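Newsletter > Lab Notes > Grippers and Hands

June 18, 2019
By the Sowa bench team

I promised last time that I'd stop going on about grippers, and I lasted one issue. Sorry! We've had the Silau hand and the plain old Jorkenow two-finger gripper working the same sink for a while now, and I have opinions.

A quick recap if you're new. The Zunness project wants one arm that can clear a kitchen: plates in and out of a rack, cups, bottles, the lot. The question on my desk is what goes on the end of it. The Jorkenow is cheap, tough and kind of dumb (I say that with love). The Silau hand has a thumb, a pile of little motors and a manual that runs to 100 pages, and I've read most of them twice.

So far we've logged 3,755 grasp attempts between the two. The gripper did the bulk of those because it resets fast and I can leave it running through lunch. The hand did 1,403, and I babysat nearly every one of them.

Plates first. The gripper wins on plates and it isn't close. It comes down over the rim, closes, and up it goes. With the hand I spent days tuning how far the thumb swings in before the fingers follow, and it still likes to nudge a plate sideways before it gets hold of it. If plates were the whole job I'd pack the hand back in its box and go home early.

Anything round and slippery is a different story. The gripper pinches a bottle in two places and the bottle rolls right out, over and over, while I say words I can't print in this newsletter. The hand wraps it. I had a stretch of 597 bottle picks where I only stepped in for cable trouble, and I was so pleased I bought everybody donuts.

About those cables. The hand's wiring loops around the wrist, and every time the arm reaches down into a basin I hold my breath a little. I've moved the straps four times. If anyone in the building has a good trick for dressing cables across a wrist that has to turn over, please come find me, I'll trade you a donut.

The other headache is shiny steel. The depth readings in the sink are full of holes wherever the light hits, so we've been feeding the controller more color image and less depth, plus a slower final approach. It helps! It also makes everything take longer, and I'm still fiddling with the speed.

Next up is running the same pick list with one of each, gripper on the left and hand on the right, which I've wanted to try since the day the hand showed up. I'm hoping to have real numbers on that by September.
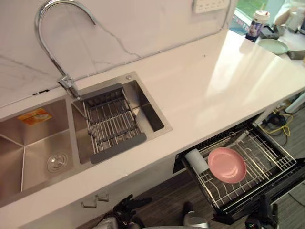
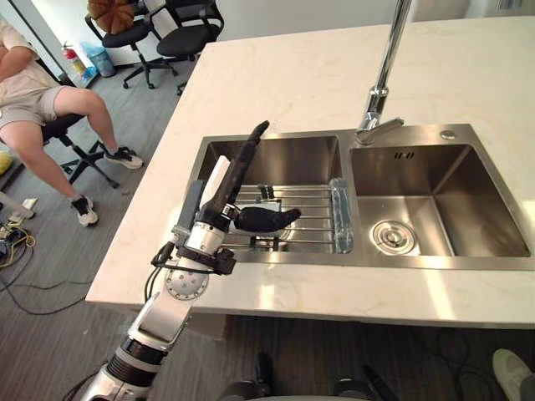
First photo: two grippers by the sink and the open rack drawer. Second photo: the black hand over the left basin.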